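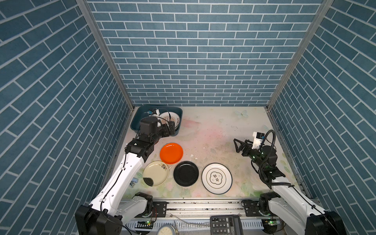
Notas para la charla del club Climberg. Instituto Frade, salón de actos.

Arranque (dos minutos, sin leer)

Buenas tardes a todos y gracias por venir, que sé que muchos tenéis entrenamiento después. Presentar al grupo por el nombre de pila. Decir enseguida de qué va Bruvavum: dos brazos, una cubeta y una pila de platos que hay que manejar uno a uno. Preguntar al público quién friega en casa. Esperar las manos, que siempre hay risas.

Contar de dónde sale la idea. El año pasado fuimos a Brekex con cubos de espuma y nos lo pasamos de maravilla, pero un cubo se deja coger por cualquier lado. ¡Un plato no! Es ancho, resbala, y cuando está apilado solo asoma un borde finísimo. Ahí es donde el proyecto empezó a engancharnos de verdad.

Primera parte: la pila

Explicar el agarre por el borde. Traer un plato de casa y enseñarlo con los dedos: si aprieto muy abajo me llevo dos, si aprieto muy arriba se me gira. La pinza tiene el mismo problema que mi mano y bastante menos tacto.
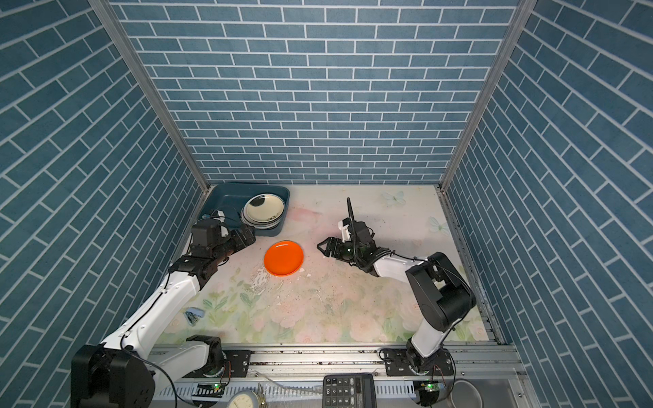

El brazo izquierdo junto a la pila de platos; delante de la cubeta, el plato naranja.

Dar las cifras despacio: 3.672 intentos guardados este curso, de los que 3.515 sirven para entrenar. Los demás se descartaron al revisarlos, casi siempre por cortes en la grabación. Hicimos la revisión en 19 tardes (aquí aplauso para los de segundo, que se tragaron la mayor parte y encima traían galletas).

Si alguien pregunta por el porcentaje de acierto: 81 por ciento en la última prueba, con platos que el modelo ya conocía. Con platos nuevos baja, y todavía no lo hemos medido bien. Decirlo tal cual.

Segunda parte: dos brazos

Esta es mi favorita, ojo con el tiempo. Al principio programábamos cada brazo como si el otro no existiera y se estorbaban continuamente. Ahora, mientras uno sujeta un plato, el otro puede quedarse cerca con la pinza abierta.

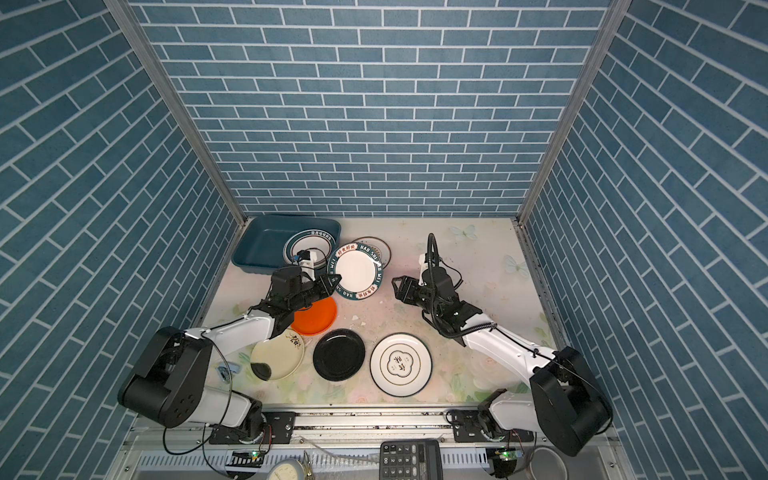

Lo bonito es que esa espera también se aprende. En las demostraciones que grabamos a mano, quien llevaba el brazo derecho tendía a adelantarse, y el modelo copió la impaciencia con una fidelidad que daba hasta ternura. Repetimos las demostraciones en octubre con una norma sencilla, contar hasta dos antes de entrar, y los movimientos quedaron mucho más limpios.

Recordar aquí el asunto de los colores. Mezclamos a propósito platos lisos y decorados, blancos, negro, naranja, con letras en el borde. Si solo entrenas con platos blancos, el modelo se aprende el blanco y no el plato.

Tercera parte: lo que ve la muñeca

Desde arriba se entiende la mesa entera, pero el borde se decide de cerca. Explicar por qué usamos las dos vistas a la vez y cuánto nos costó sincronizarlas (¡tres semanas para un retardo minúsculo!). 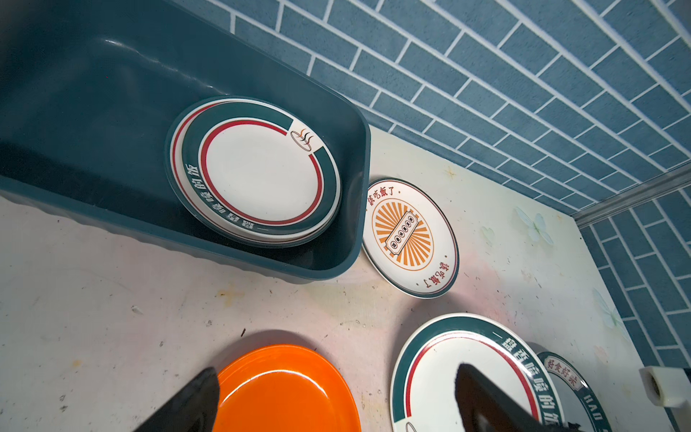

Zulmira Coelho nos escribió después del ensayo que ella dedicaría más rato a los fallos, que de un plato bien cogido se aprende poco y que el público querrá saber qué hacéis cuando la pinza se lleva dos. Le hago caso: añadir el caso del agarre doble y contar que por ahora el brazo suelta y vuelve a empezar.

Turno de preguntas. Dejar el plato en la mesa para quien quiera probar el agarre con dos dedos. Quien quiera apuntarse, que hable con nosotros a la salida; la hoja está junto a la puerta y no hace falta saber programar.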